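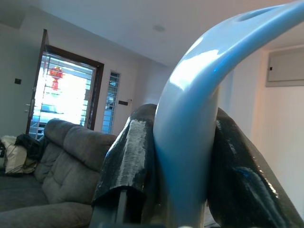

10th October

Floor day in the lounge. I'd been putting it off since the last batch of packets got opened in there, and the bits had started travelling down the hall on people's socks, so that was that!

Notes on the gear first. The long wooden broom handle is still the nicest one we've got to hold (Gönül Akbulut swears by the short one, but she's half a head shorter than me). I had a look at the Trestari catalogue in June and they wanted 32 dollars for a broom and pan set, which seems a bit rich for something that lives behind a door.

Marble is lovely to sweep until you get to the tiny stuff. It skates ahead of the bristles and you end up chasing it, so short strokes toward the pan, and go easy near the wall. I've tried 3 different pans on this floor and the lip matters far more than the colour or the price.
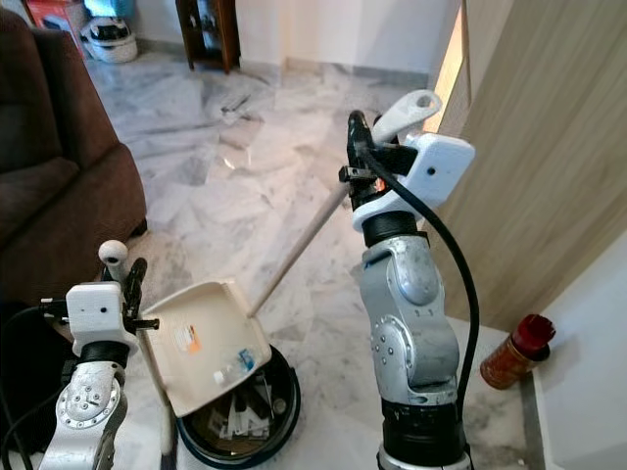

Dustpan over the bin, with blue-and-white bits near the lip and more still to get on the marble.

Tip the pan slowly, well down over the rubbish, or the light bits float off and you're sweeping them twice. Papers and wrappers can go in the same bin for now.

To do: find a proper spot for the helmet, put the red-capped can back on a shelf, and ask Gönül if the Viltovura bin liners (pack of 200) ever turned up.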